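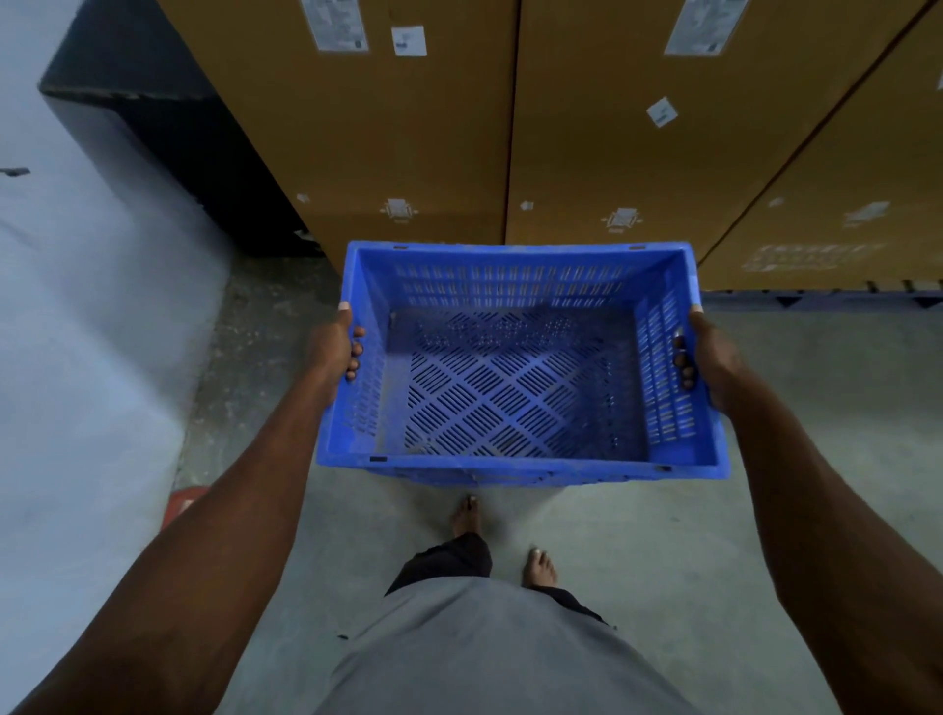
Progress report, second period: gripper comparison for crate handling
Prepared for the Erkstead program office by Arnel Umali, Reltlow handling group

1. Where the work stands

In this period we completed the crate part of the comparison. The carton part is begun but not complete, and I explain the delay in section 5. The budget is within the plan, with one change that I ask you to approve at the end of this report.

You will remember that the first period was spent mostly on the arm and the controller. The arm is now stable. The controller was updated one time, in August, and we did not change it again after this, so all results below come from the same settings.

2. Human reference trials

Before we measured the grippers, we wanted to know how a person handles the same crate. The reference trials were made at the Trindade store, on the concrete floor next to the stacked cartons, with views taken from the head of the person. The crate is the blue plastic one with slotted walls, and it was carried empty in all reference trials.

The main finding is simple. A person takes the crate by the two short sides, curls the fingers over the top rim, and also puts fingers into the ventilation slots. In our original proposal we wrote that the rim would be the only gripping surface. I think now that this was too narrow. The slots give a second place to hold, and this place stops the crate from rotating when it is tilted forward.

We recorded 251 reference trials. Of these, 106 were selected for detailed reading, where both hands can be followed from first contact to release. The others are kept, but in many of them one hand goes out of view during the turn, and we do not want to guess where the fingers are.

3. Grippers compared

We tested 4 grippers on the same arm. I give the short result for each one.

Gripper A, parallel jaw with flat pads. It closes on the rim from above and holds well when the crate is level. When the arm accelerates to the side, the crate swings. Softer pads made the swing smaller but left marks on the rim.

Gripper B, parallel jaw with hooked fingertips. We made the fingertips ourselves after reading the reference trials. The hook enters a slot in the short side and the jaw closes on the wall. It is the best of the group for holding. Its weakness is the approach, because the hook must meet a slot, and if the crate is turned by a few degrees the fingertip touches the plastic between two slots and pushes the crate away.

Gripper C, suction. It was included because the same arm should later move the cartons. On the crate it is not useful. The walls and the floor are both open, so the cup finds very little closed surface. We stopped this test early and used the time for gripper B.

Gripper D, the three-finger adaptive hand from Zirnisico. It finds the rim without exact positioning and it forgives errors of the camera. It is slow to close, and the cable at the wrist came loose two times. The supplier sent a new clamp and we have not seen the problem again, but the number of trials after the repair is still small.

If I must choose today, I would continue with B and D and return A to the shelf as a spare. The decision between B and D depends on how well we can find the slots, so it is really a camera question as much as a gripper question.

4. Camera

We have two camera positions under test, one on the wrist and one on a fixed post. The fixed camera sees the full crate and gives a good estimate of its angle. It loses the near side wall when the arm comes in. The wrist camera sees the slots well in the last part of the approach, but the pattern of the crate floor disturbs the edge detection, because the short slits in the floor look similar to the slots in the wall. We now remove everything inside the rim before searching for slots. This helped clearly for crates that are level. For tilted crates it is not yet good enough.

Dust is a smaller point. Crates which come directly from the store have dust and small scratches on the rim, and the detection was first adjusted on clean ones. We stopped cleaning the crates before a trial, and the settings were adjusted again with crates as they arrive.

5. Delays and problems

The carton tests should have started in the middle of the period. They started in the last week, for two reasons. The vacuum pump arrived with the wrong connector and had to be exchanged. Also, the safety check of the cell took longer than I planned, because the speed limit for shared work had to be measured again after the controller update. I should have put this measurement in the schedule from the beginning and I did not.

We lost one Saturday of recording at Trindade when the store needed the floor for a delivery. The trials were moved to the next week and no data is missing.

6. Plan for the next period

Finish the carton tests with suction, first with single cartons and after that with cartons standing close together side by side, where only the front and top can be reached.

Repeat the crate trials for grippers B and D with loaded crates. All results until now are for empty crates, and I ask the reader not to extend them to loaded ones.

Make a second version of the hooked fingertip, narrower and with a rounded end, so that it can slide into the slot when the first contact is a little wrong.

Run B and D with both camera positions, in the same order of crate angles, from level up to 90 degrees on the side.

7. Request

I ask for approval to move the money reserved for a second suction unit to machining of the new fingertips. The total does not change. The quotation was sent to your office separately, and the workshop can start when we have your written answer. Without the approval we can still do the carton tests on time, but the second fingertip would move to the period after the next one.

The trial tables for all grippers and the notes of the reference reading are on the shared project drive, in the folder for this period.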